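Keeping receipts for taxes, paper or scan?

macarena_a
Moving from Medina in September with 11 years of paper receipts. Do I need them all?

f_ojeda
No. Scan them and shred the rest. I use Plitel, 300 dpi.

gledesma
I wouldn't shred anything on the house. Mine are in envelopes by year, and the current year stays in a wooden organizer on the desk.
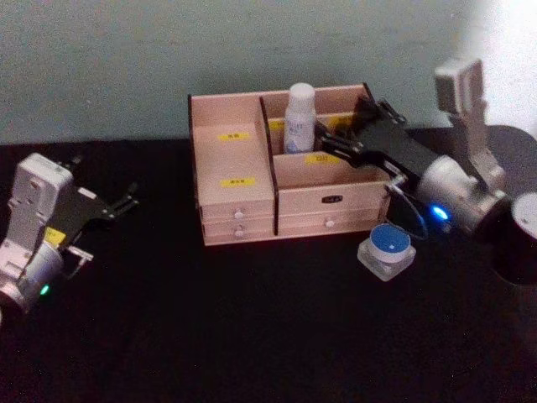
jonalyn_d
Disagree with shredding too. Thermal paper fades, so scan those first, but keep the originals for big purchases.

f_ojeda
I've shredded for years with no trouble.

macarena_a
Scanning the thermal ones tonight. House papers stay.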